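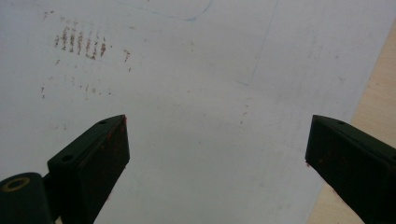
Erbridge upgrade contract, who gets the radar work?

torvald_k
Wed 8 August
The ministry has signed for the radar refit on the Erbridge patrol aircraft. Price is 382 million, with Lirnness as prime and Chisholm doing the antenna housings. First two airframes go in next April. Does anyone know if the work stays at Asorbridge?

mudflap61
Asorbridge keeps final assembly. The housings will be made at Chisholm's own plant and trucked in. The local paper had 261 jobs tied to it but didn't say how many are new.

PlainsRadar
Most of them aren't new. Those people are already on the engine overhaul line, which winds down this winter. I'd call it a transfer.

torvald_k
Still better than losing them.

PlainsRadar
Sure, but the press release said "created."

gullwing_dave
I don't see why they're spending this on airframes over 28 years old. The wing boxes will need replacing before the radar is paid off. Buy new and be done with it.

mudflap61
New ones cost three times as much and the line is booked. The wing boxes were inspected during the last overhaul and passed.

gullwing_dave
Passed for current weight. The new set is heavier.

PlainsRadar
Do you have a source for that? Lirnness lists it as lighter, but I can't tell if that includes the cooling unit.

gullwing_dave
It doesn't include cooling. Check the footnote in the brochure.

PlainsRadar
OK, found it. You're right about the footnote. It still doesn't give a total weight.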